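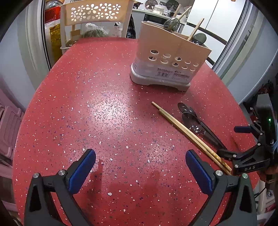
Gramgate Student Manipulation Project
Pre-session checklist, hand-held gripper, kitchen utensil task
Filled in by Viorica Mladenović, November

I've put my comments under each item like Dong-geon asked, so sorry in advance for the length. Tick means fine, W means watch it, X means fix before anyone records.

1. Finger screws snug, both sides – tick
Checked with the little driver from the Nosteo kit. Don't lean on it! We stripped one last term and it was a pain to get out.

2. Grip pads seated and clean – W
The left pad had a bit of lint in the ribs so I went over it with a damp cloth. Still grips okay, but I'd like us to order spares before the end-of-term demo instead of the week of it.

3. Fingers close evenly – tick
Closed it on a strip of paper, 36 times (yes, I got bored), and the paper held every time.

4. Side lever returns freely – tick
Smooth all the way. Please keep your other hand clear of the fingers when you test this one, they pinch harder than you'd think.

5. Indicator light green before you start – tick
If it isn't green, stop and come find me or Dong-geon. Don't just unplug everything and hope.

6. Cable routed away from the utensils – W
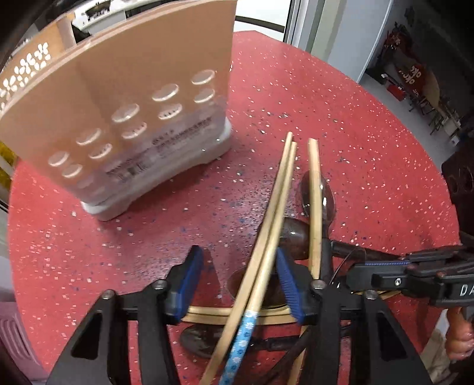
My one real gripe this time is the cable. It's fine at rest, but as soon as you reach across the table it wants to wander in wherever you're working. You can be holding a pair of chopsticks nicely between the pads and there's the cable, looping across just to the right of the finger. I've asked Dong-geon whether we can clip it further back along the arm – he says yes, if he can find the clips. Until then, check the slack before every take.

7. Work surface steady and wiped – tick
Gave it a push from each side and no wobble. The speckled red top throws back a lot of glare, so have a look at your footage before you do a whole batch.

8. Utensils sound, no splinters or cracks – tick
Ran a finger down all the chopsticks. If you find a rough one, bin it, they're cheap. Spoons and ladle all good.

9. Holder stable when loaded – tick
Doesn't tip if you put things in gently. It will if you drop a ladle in from a height, as my first-year partner found out (no harm done, lots of noise).

10. Floor clear behind the operator – X, then fixed
Somebody's backpack was right where you step back. Moved it. Bags go in the hallway, please and thank you!

11. Storage and log – tick
There's room for more than 100 takes. Save into the Gestora folder and put your initials in the file name.

Still to do: cable clips, spare pads, and a new driver tip. Next check goes to Dong-geon Cho.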